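Topic: Knife left in carry-on, now a letter asking for money

gristix
Forgot a folding knife in my backpack at the airport in November. The officer took it, wrote down my details and let me fly. Now I have a letter proposing a fine of $2449. Pay or fight?

joveck27
Pay. You had it, they found it.

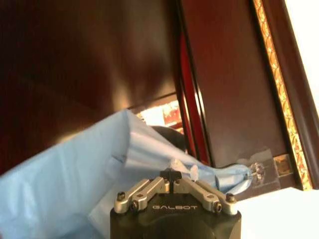 Fabric and fitting, close up

rowena_dizon
I disagree with paying right away. The letter should give you a way to ask for a lower amount. I did that for my father and they cut it almost in half – it took two letters.

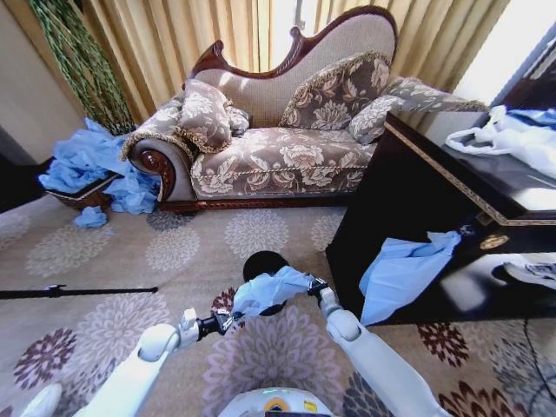

Re: Knife left in carry-on

gumeck
Was the blade locked open or closed? And did you say anything rude? Both matter.

gristix
Closed, and no. I missed my connection, so I was mostly quiet. 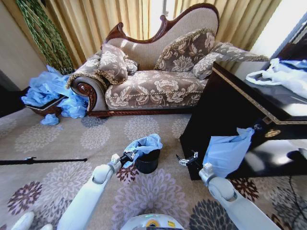

I still have the boarding pass and the slip the officer gave me. Would copies help?

rowena_dizon
Send copies, keep the originals. Answer before the deadline in the letter.

joveck27
Still say pay. Everyone claims they forgot.
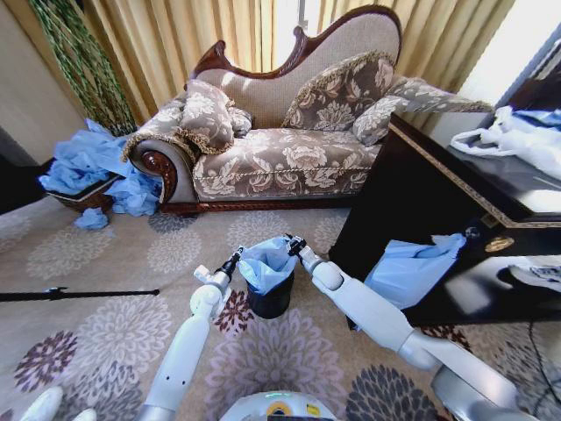

Chaise longue with fringed cushions

lau_2
Some of us did forget. Check your bag at home.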